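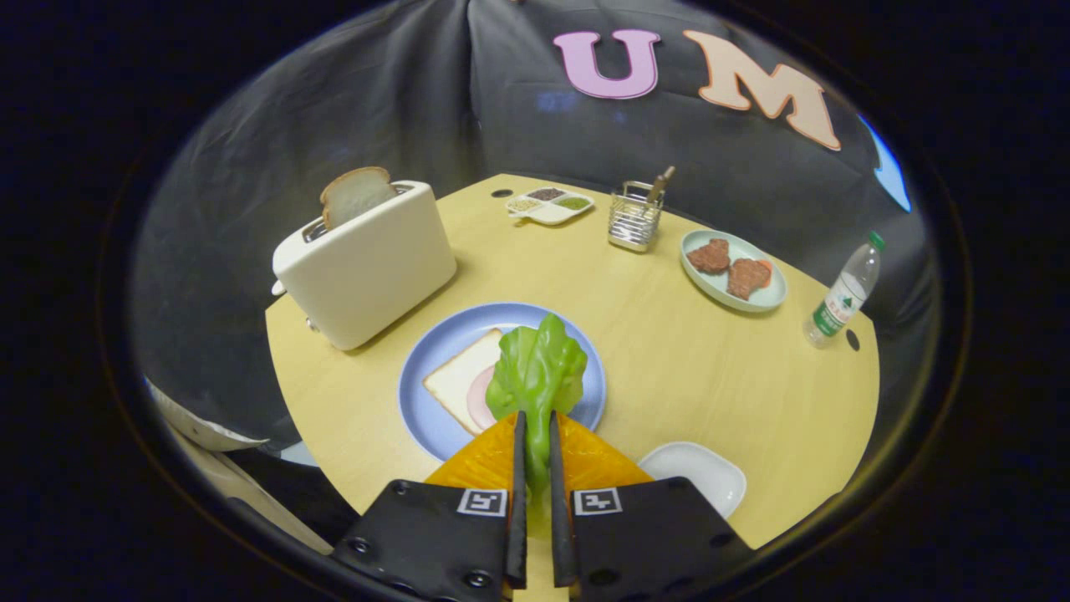
Photos: Usa Srithong / Orero

How does a robot learn to make a sandwich?

Hello! I'm Jintana, and I write software for robot hands. My favourite job this September has been teaching a program called Fletier to make a ham sandwich. You can probably do that with your eyes half shut, but a computer finds it really tricky!

First, we show it

I could try typing out every tiny movement, but I'd be at my desk until I was a hundred. So my friend Khôi picks up a gripper (a sort of two-fingered hand you can hold) and makes the sandwich himself. Lettuce is the fiddly bit. Squeeze too hard and it folds up, squeeze too softly and it slides out.

A camera on the gripper watches the whole time, and it sees things bent round at the sides, a bit like looking into the back of a shiny spoon. The little black-and-white squares on the gripper are markers. They're easy for software to spot, so it can work out how far apart the two fingers are. 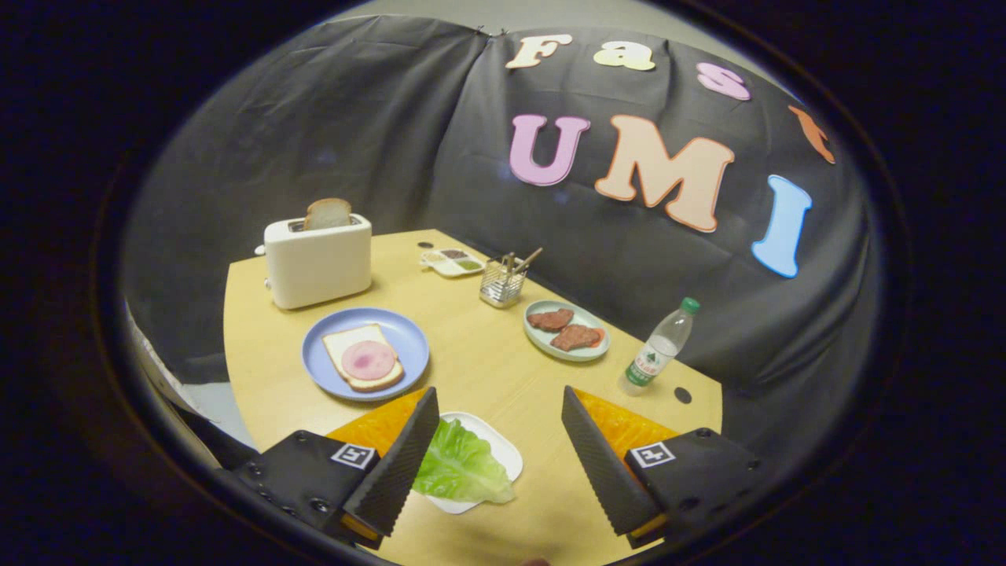
Then the program has to make sense of it all. To you, a plate is a plate. To Fletier, a picture is just a huge grid of numbers, and it has to learn which numbers mean "lettuce" and which mean "table". We give it lots of goes to look at, and it slowly gets better at guessing where the fingers should move next — left a bit, down a bit, now close!

It doesn't plan the whole sandwich in one go, either. It looks, guesses the next few little moves, does them, then looks again. If you nudge the plate, it should notice on its next look. (I nudge the plate quite a lot. It's called testing, and I'm very good at it.)

The last slice is my favourite part. The program has to line the bread up over the plate, lower it gently and let go at the right moment.
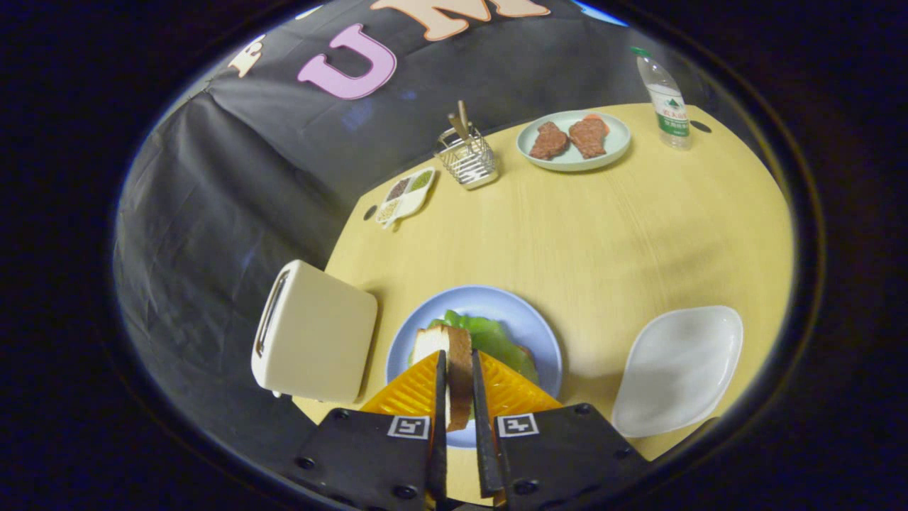 Try it at home

You'll need two people, a plate and some bread. One of you is the robot and can only use one finger and a thumb. The other is the program and gives orders, up to five words at a time. No pointing! Swap over after two slices and see who gives the clearest orders.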